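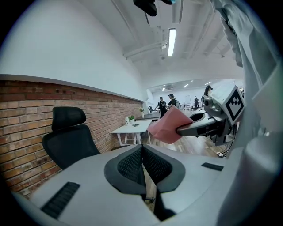 淡いグレーのハンドグリッパー。先端の黒いパッドには細かな凹凸がある。

Kioko かかと用バーム レビュー 冬から使い続けた感想
2022年7月28日 文:Indrek Ots

かかとのひび割れは毎年11月に始まる。靴下に糸が引っかかるようになり、放っておくと歩くときに痛む。これまでは薬局の安いクリームを塗っては忘れ、悪化したらまた塗る、という繰り返しだった。昨年の冬にClillbridgeのKiokoというバームを買い、二本目がもうすぐなくなるところなので、使った感想をまとめておく。

購入先は通販のNusgateで、価格は2,000円だった。内容量は54g。尿素は5%配合とラベルに書いてある。容器はスティック型で、底のダイヤルを回すと中身がせり上がる。リップクリームをそのまま太くしたものと考えればいい。

開けたときのにおい

無香料ではない。樟脳に似たにおいが最初に立ち、しばらくするとミツロウの甘いにおいに変わる。私は気にならないが、寝室で塗ると同居の家族には分かるらしく、塗り始めた週に「湿布を貼ったのか」と聞かれた。朝には残っていない。香りに敏感な人は、購入前に店頭で確かめられればそのほうがいいと思う。Nusgateでは小さい試供品を扱っていなかった。

塗り心地

かなり硬い。冬の朝の洗面所ではほとんど溶けず、かかとに当てても引っかかるだけだった。手のひらで容器をしばらく握ってから使うと滑りがよくなる。風呂上がりなら足のほうが温かいので、その手間はいらない。夏になってからは逆に柔らかくなり、少し力を入れるだけで多めについてしまう。ダイヤルを出しすぎると根元から折れるので、出すのは縁からわずかに見える程度にしている。一本目は二度折った。折れた分は小皿に移し、指で取って使った。

塗った直後はべたつく。フローリングを裸足で歩くと跡が残るので、すぐに綿の靴下をはく。説明書には「よくなじませてください」としかないが、私の場合は靴下をはいて寝るのが一番楽だった。ベッドに入る前にはさらっとした感じになっている。

手を汚さずに塗れる点は、使う前に思っていたより大きかった。チューブのクリームだと塗ったあとに手を洗うことになり、それが面倒でやめてしまう。スティックだと歯を磨くついでに済む。続いた理由の大半はこの形だと思う。

効果について

最初の週は見た目の変化がなかった。表面の白い粉っぽさが消えたのは二週目に入ってからで、靴下が引っかからなくなったのはさらにその後になる。深い割れ目は塞がるまで時間がかかった。割れているところに直接塗ると少ししみるため、そこだけは避けて周りに塗り、割れ目には普通のワセリンを使った。

厚くなった角質そのものが取れるわけではない。柔らかくはなるが、厚みは残る。私は月に二度ほど、風呂でやすりを軽くかけている。やすりをかけた日はしみるのでバームは休み、翌日から塗る。最初はこれを逆に考えていて、バームさえ塗ればやすりはいらないと期待していた。商品ページの書き方だとそう読めなくもないので、買う人は注意したほうがいい。

旅行で四日間塗らなかったときは、戻った時点でかかとの縁がまたざらついていた。やめれば元に戻る。治療というより手入れの道具で、毎晩塗る習慣とセットの商品だと思う。

なお、皮がむけてかゆい、指の間にも症状がある、という場合は乾燥ではないことがある。私も数年前に乾燥だと思い込んでクリームを塗り続け、皮膚科で水虫と言われた。心当たりのある人は先に受診してほしい。

Fasdenのクリームとの比較

比較のため、同じ時期にFasdenのフットクリームも買った。こちらは1,105円で、チューブ入り。右足にKioko、左足にFasdenを塗るということを三週間続けた。

伸びはFasdenのほうがずっといい。すねや足の甲まで広げられるし、塗ってすぐに靴下をはかなくても床が汚れない。においもほとんどしない。ただ、朝になるとかかとの表面は乾いていた。Kiokoの側は朝でも薄い膜が残っている感じがあり、指で触るとしっとりしている。三週間後、左右の差は見て分かる程度にはあったが、大きくはない。もともと右のほうが軽かったので、この差をすべてバームの効果だとは言えない。

昼間に塗るならFasden、寝る前ならKioko、というのが今の使い方になっている。どちらか一本だけなら、かかとの割れがひどい人はKioko、足全体がかさつく人はFasdenでいいと思う。

容器の不満

キャップが緩い。鞄に入れて持ち歩いたら外れて、ポーチの内側がべたべたになった。それ以来、持ち出すときは輪ゴムで留めている。二本目も同じだったので、個体の問題ではなさそうだ。

もう一つ、底に残る分が使いにくい。ダイヤルを最後まで回しても、中身は容器の縁より下に残る。綿棒でかき出せば数日分はある。値段を考えると捨てるのは惜しく、私は毎回かき出している。詰め替え用があればと思って問い合わせフォームから聞いてみたところ、現在のところ予定はないという返事だった。返信は翌日に来たし、文面も丁寧だった。

ラベルの印刷も弱い。油分のついた手で触るうちに、成分表示の文字がこすれて読めなくなった。アレルギーのある人は、届いたら箱のほうを取っておくといい。

減り方

毎晩、両足のかかとだけに塗って、一本目は冬の終わりまでもった。足の親指の横や肘にも使えば、当然もっと早くなくなる。肘には一時期使っていたが、硬いので塗るときに皮膚が引っ張られ、あまり具合がよくなかった。肘は手持ちのボディクリームに戻した。手の指先のささくれには悪くない。ただし塗ったあとスマートフォンに触ると画面が曇る。

保管は洗面台の引き出しにしている。七月に入ってから一度、窓際に置いたままにして中身が溶けかけた。冷やしたら固まったものの、表面がざらざらになり、塗ると細かい粒が当たる。使えないことはないが、夏は日の当たらない場所に置くべきだった。

良かった点
・手を汚さずに塗れる
・朝まで膜が残る
・問い合わせへの返事が早い

気になった点
・寒い時期は硬く、暑い時期は柔らかすぎる
・キャップが外れやすい
・底の分が残る
・においは人を選ぶ

三本目を買うかどうか

次の冬の前に買うつもりでいる。夏のあいだは割れないので、今の残りを使い切ったらFasdenだけで過ごす予定だ。キャップが改良されたらその時点でこの記事に追記する。

コメント欄で、妊娠中でも使えるかという質問をいただいた。私には判断できないので、成分表示を持って医師か薬剤師に相談してほしい。子どもの足に使えるかどうかも同じで、箱には対象年齢の記載が見当たらなかった。

もう一件、男性でもにおいが気にならないかという質問には、私は男で、特に気にせず使っていると答えておく。職場に行く前の朝に塗ったこともあるが、靴を履いてしまえば自分では分からなかった。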